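Keep Three Things on the Table

I want to write in defense of the almost empty table. I have held this opinion for many years, and I have lost most of the discussions about it, first with my family and later with the people I work with. My friend Anju Semwal says that I speak about desks in the way other people speak about religion. Maybe she is right, but I will try to be reasonable.

My opinion is simple. A table where a person works or studies should carry only a few things. They should be small, they should be different from each other, and there should be bare wood between them. Everything else belongs in a drawer, on a shelf or in another room.

When I came to this country I rented a room on Kaushik Lane, and the room had one table. I ate at it, wrote my letters at it and repaired my shoes at it. After one winter I could not find the table anymore. I counted the things on it one Friday evening, when I was looking for a bill, and there were 22, without the papers. The bill was under a bag of rice. It was for a language course, and I had already paid it once, and because I could not find the receipt I almost paid it again.

So I put everything on the floor and started from zero. I put back only what I had touched that day. It was three things. I slept very well, and in the morning I sat down to work before I made my tea, and this had never happened to me before.

Since then I have thought much about which things deserve a place. I do not believe that they must all be useful. People who love order often make this mistake. They leave out a lamp, a notebook and a pen, and the table looks like a table in a bank. I think that one of the things should be there for no reason. A small block of a strong color is very good for this. The eye goes to it when it is tired of the page, and then it comes back. A plant can also do it, but a plant drops leaves and asks for water.

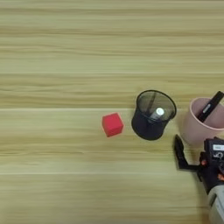 The second thing should hold something. I prefer a mesh holder to a closed one, and I have argued about it with Hemant Dubey, who sold office goods for a long time in a shop called Makura. He says that mesh collects dust in every small hole and that a ceramic pot can be washed in a minute. About the dust I cannot disagree. But with a closed pot you do not know what is inside, and a pot like this fills up in secret. I once emptied one that belonged to my office and found 17 pens, of which four could write. Through mesh you see at least a shadow of the contents, and you feel a little ashamed when it becomes too many.

I go further than this and say that the holder should be nearly empty. One white stick of something, standing alone in a black mesh holder, is very easy to find. You put out your hand and you have it. When there are nine things in the same holder, you must lift them and look at the tips, and you have forgotten the sentence you wanted to write.

The third thing may be a cup. Here I know that I make some readers angry, because many serious people do not allow a cup near their papers. I allow it, but it should have a place of its own, toward one side, and it should not be a cup that you are afraid to break. A plain pink one is enough. My good cups stay in the kitchen. I have a set from Tondby that my aunt gave me, and in all these years no drop of ink came near to it.

The distance between the things is also important, and people do not speak enough about it. If you push a cup against a pen holder, the hand that goes for one will touch the other. I ask for a space about as wide as a hand. It does not need to be measured. Yaqin Duan, who taught me to write business letters, had a rule that a good page has air in it, and I think she would permit me to say the same about wood.

I must also say something about the wood. I like a light table with long lines in it, where you can see how the planks are joined. On a dark table every small object disappears in the evening, and on a glass one you see your own knees. A pale table makes a red thing look more red. It also shows a stain immediately, and some people count this against it, but I would like to know about my stains.

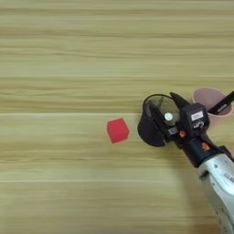

What people say against me

The most common answer is that a full desk belongs to a busy mind. Ankit Dixit, who shares my office at Womton, believes this completely. His desk has three mugs, a box of tea, a broken calculator, his children's drawings and a stone from a beach. He finds every paper that he needs, I must admit, and he finds it faster than I like. When I went on holiday he used my table for a week, and he told me afterward that he felt watched.

I take this seriously. There are people who remember by place. For them the pile is a kind of map, and if you clean it, you take the map away. I would never clean the desk of another person. I did it once to my brother before an examination and he did not speak to me until September.

But I think such people are fewer than they say. Most of us did not choose our piles. A thing came to the table because we were holding it when the telephone rang, and it stayed because the next thing was put on top of it.

The second answer is about money and space. Abhishek Thakur wrote to me, after I gave a short talk on this subject at our library, that an empty table is a luxury for people who have cupboards. This is the best argument I have heard, and I did not have a good reply on that evening. My room on Kaushik Lane had no cupboard. I used two fruit boxes under the bed, and to take out the dictionary I had to go down on my knees. It was not comfortable. I still preferred it to the other way, but I was young and my knees were young, and I lived alone. With a family in one room I do not know how I would manage it. Perhaps the answer is to keep one half of the table free, the half that is farther from you, and to let life happen on the near side.

The third answer is that it looks cold. Visitors have said it to me, and one of them asked if I was moving out.

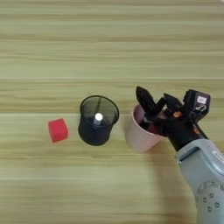
I do not find it cold. When there are few things on a table you begin to know them. You notice that the corners of a block are soft, and that it never stands quite straight with the grain of the wood, however you place it. You notice that a mesh holder is thin and gray where it is open and darker lower down. In a crowd of objects I never noticed anything like this, and I lived with some of them for years.

There is also the pleasure of putting things back. At six in the evening I close the notebook and take it to the shelf. I carry the cup to the kitchen. I move the block a little, for no purpose. The whole work takes less time than it takes to read this paragraph, and Anju, who has waited for me at the door many times with her coat already on, can confirm it, although she would add that I move the block twice.

I do not ask anyone to throw away what they love. The floor is large, and so is the shelf. I only ask that you try it for one week with three things, and that you choose them yourself, and that one of them has no use at all.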